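Renting a Housekeeper by the Month
The Kininero two-arm robot picks up after you, slowly. We tried the Drulimgate rental plan to see who it makes sense for.

The truck came at seven in the morning and the robot was working by lunch. Most of the time in between went to moving boxes, finding an outlet that wasn't already feeding something else, and waiting for the software to update. The two installers from Drulimgate were polite and fast. They left behind a charging dock, a spare set of fingertips, a thin paper manual and a phone number for help.

Drulimgate doesn't build robots. It rents them, mostly to small hotels, short-stay apartment owners and offices with a break room that gets out of hand. The machine it rents is the Kininero, a wheeled unit with two arms, and the software that tells it what to do is called Sin. You can buy the whole package for $3,498 down with the balance spread over two years, or you can rent it for $200 a week with no long contract. We took the rental for 14 days.

The Kininero is sold on several chores, among them folding towels, clearing tables and wiping counters. We spent most of our time on the one that renters ask for first, which is picking trash up off a floor and putting it in a basket. It's a dull job for a person and a hard one for a machine. A bottle rolls. A tissue weighs almost nothing and flattens when you squeeze it. Clear plastic is hard for any camera to pick out against carpet.

Setup for a room goes like this. You drive the robot around once with the tablet so Sin can learn where the walls and furniture are. You show it the basket. Then you tell it what counts as trash, either by picking from a list or by pointing at things on the tablet and tapping yes or no. We used the list for the first day and switched to pointing after that. The list is too broad. It has one entry for "paper," and that covers a used cup and also your mail. 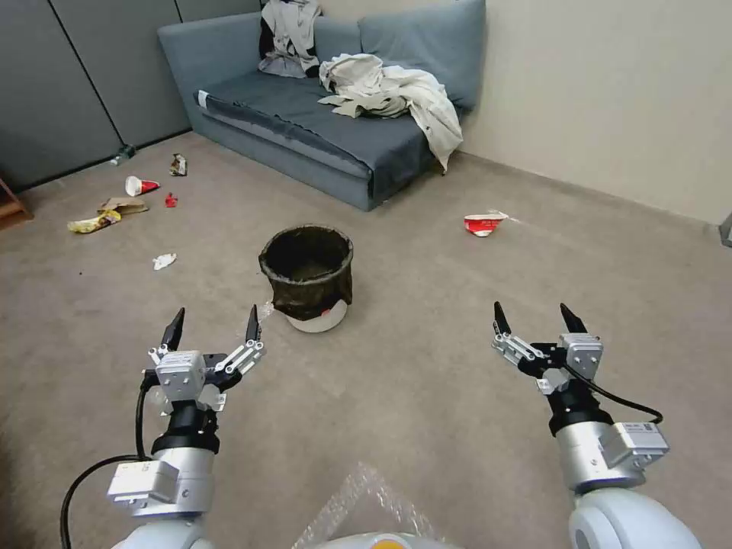
Cups and bottles were the easy part. The grippers have two fingers each and the black tips are narrow, so they do well with anything that has a side to pinch. The arm comes in low, stops, closes, and lifts straight up before it swings toward the basket. The stop is longer than you'd like. You get used to it, or you leave the room.

Chip bags and wrappers took more tries. Sin will attempt an item three times and then mark it on the tablet map and move on. In our testing the marked items were nearly always flat ones, such as a piece of cardboard lying flush with the carpet. The help line told us to turn on a setting called edge lift, which has one arm press down on one side of the item so the other side comes up. It helped with cardboard. It did nothing for plastic film.

Soft things are where you need to be careful. Clothes and blankets are on the do-not-touch list by default, and the robot respected that every time we checked. A sock on the floor was left alone. If you want laundry moved, that's a separate skill, and Drulimgate charges extra for it. We didn't pay for it.

The robot handled the edges of the basket better than we expected. Early units had a habit of catching a fingertip in the bag and dragging the basket along, according to the release notes that come up on the tablet. We saw the bag snag twice, both times in the first week, and an update came through after that. The basket does need to stay in one spot. Move it more than a foot or so and the robot stops and asks for help.

Noise is low. The wheels are quiet on carpet and louder on tile, and the arms make a soft whine when they reach. You could take a phone call in the same room. We wouldn't run it in a bedroom at night.

The battery lasted through a normal morning of work and then the unit went back to the dock by itself. It missed the dock a few times when a chair had been left in the way. There is an alert for this, but it goes to the tablet only, so if the tablet is in a drawer you find out when the robot is dead.

We also looked at the Ulitz, the other machine in this price range. It has one arm, costs less to rent and moves faster between items. It has to put down whatever it's holding before it can do anything else, and there is no edge lift. For a hallway or a lobby with a few cups in it, the Ulitz is enough. For a lounge at the end of a weekend, we'd take the Kininero.

Drulimgate's help line is open 168 hours a week, meaning all of them, and we called it four times. The longest wait was eleven minutes. Spare fingertips are included in the rental, and damage to the arms is covered unless you've taken the covers off.

A person with a trash bag will still clear a room much faster. The rental starts to pay when the room gets messy every day and the staff have other rooms to do. Drulimgate delivers within a two-hour drive of its warehouses, and the wait for a unit in April was three weeks.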